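A White Board and a Lot of Little Blue Parts

29 December 2024
By Colleen Wong
5 min read

I have been promising to put up the peg board pictures since November, and every time I sat down to do it somebody needed supper or a ride, so the end of the year it is! Those of you who have been reading along since the jigsaw puzzle days will know that I have a weakness for anything that comes in pieces and has a proper spot for each piece to go. This one is a task board, the kind used for practicing fine handwork, and it goes by the name of Fustus in our house because that was what was penciled on the bag the parts came home in. I never did find out whether Fustus was a maker or a person or just a word somebody liked.

It's a very plain thing to describe. You get a flat white board, some shapes marked out on it, and a collection of blue parts, and the whole pleasure of it is in getting the right part to the right place without knocking over the one beside it (harder than it sounds, especially with the pegs, which are small and have opinions). I first saw one like it in Plustelstead, at a table in the old Dufour hall, which has 1814 carved over the door and a floor that slopes enough to roll a pencil. I stood there for nearly 18 minutes with my coat on, and I would have stayed longer if I hadn't been parked somewhere I shouldn't have been.

I've kept the gallery short. I do like a black cloth behind white and blue, by the way. My mother used to lay out her buttons on an old black skirt for the same reason, and you could find a lost shirt button in half the time.

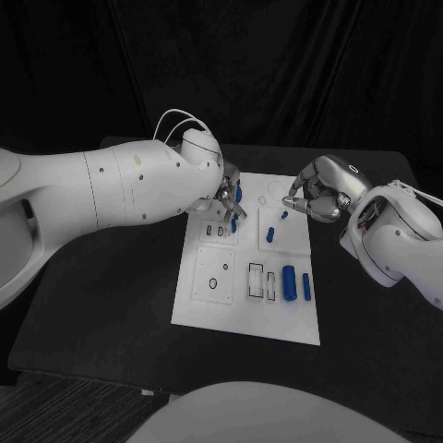

Pegs at the far side of the board, with one small blue one standing upright by a little white plate.

The pegs are where I always tell people to begin, although I know plenty of you like to get the bigger parts out of the way first. A peg teaches you to slow down. You line it up, you think you have it, you let go a hair too soon and over it goes, and then you have to pick it up from lying flat, a whole separate skill and one I'm still working on. My trick is to do 4 pegs and then stop for a sip of coffee, and I don't let myself look at the rest of the board until the cup goes back down.

I'm fond of the raised square plates too. They give the layout a tidy look, a bit like a tiny town with its lots all measured off, and I find that having a few landmarks like that helps me remember where I was when the phone rings. The gear-shaped knob is my favorite of the whole lot, though. I could turn a thing like that all afternoon, with its little teeth, and I suspect that's why I am so slow at everything that comes after it.
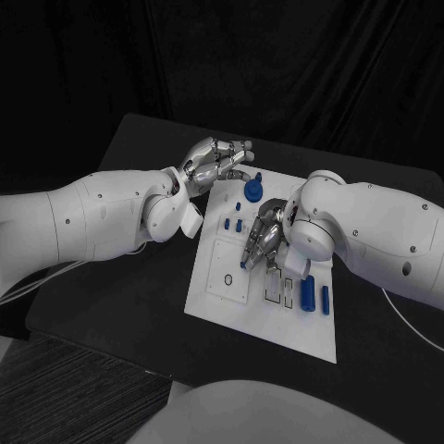 Sylvie Wong wrote in to say that she would leave the gear for last every time, as a reward, and that she does her pegs from the far edge toward her so that her sleeve never drags across the ones she has finished. She learned that the hard way in Molunport, she says, wearing a very wide cardigan.

The sleeve advice is excellent and I've taken it up already, though I can't promise anything about the gear. If you have your own order for doing these boards, send it along and I'll add it to the page after the holidays, once I've found the kitchen table again under all this wrapping paper.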